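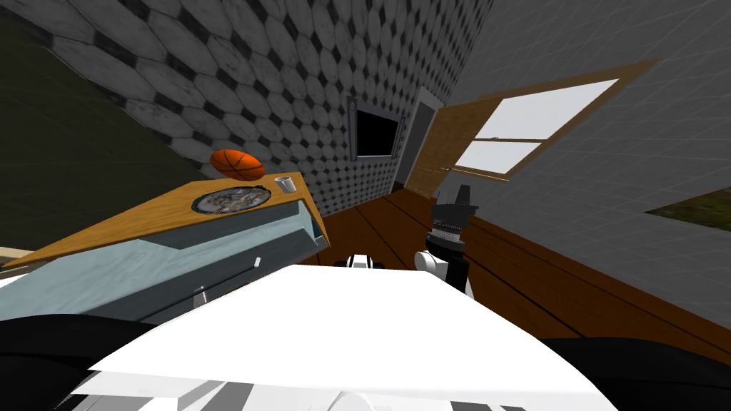 ¿En qué situación se encuentra el módulo de manipulación bimanual del taller de robótica al cierre de este periodo?

El módulo está operativo en simulación y lleva seis semanas de uso por parte de los alumnos. De las tareas previstas en la solicitud, la de aproximación y la de agarre están implementadas; la de entrega entre brazos sigue en desarrollo.

Informe de avance a la Fundación Odmont
Proyecto: Taller de manipulación simulada, Instituto Hilletum
Fecha: noviembre de 2019
Responsable: Suqin Qin

1. Participación
El grupo consta de 17 alumnos, repartidos en equipos con un ordenador por equipo. Las sesiones son de tarde, dos por semana. Fasil Mekonnen imparte la parte de cinemática y Yichen Yin la de programación.

2. Entorno de simulación
La escena de trabajo es una habitación con suelo de tablas y un escritorio de madera. Sobre el escritorio hay un plato, una taza blanca y un balón de baloncesto, que se emplean como objetos de prueba. El robot dispone de dos brazos; el derecho lleva una pinza negra de dos dedos. La vista de a bordo se entrega a los alumnos sin corregir la inclinación, y la transformación al sistema de referencia de la base forma parte del ejercicio 3.

3. Resultados
Se han registrado casi 500 episodios. El agarre de la taza es el caso más estable. El plato presenta fallos repetidos por contacto del dedo inferior con el tablero, y se está revisando el ángulo de entrada. Con el balón solo se practica el empuje, dado que su diámetro excede la apertura configurada.

4. Incidencias
La actualización del motor de físicas modificó los coeficientes de fricción por defecto y obligó a repetir una tanda completa. Muchen Xue ha fijado la versión en todos los equipos. Queda pendiente la ampliación de memoria de dos ordenadores, ya pedida al proveedor Fröhlich.

5. Presupuesto
El gasto se ajusta a lo aprobado. La partida de desplazamiento a la competición de Sarnlow no se ha ejecutado todavía.

6. Siguiente periodo
Completar la entrega entre brazos, repetir las pruebas del plato e inscribir a dos equipos en Sarnlow antes de finales de enero. Jianguo Xie remitirá los registros y el código junto con el próximo informe.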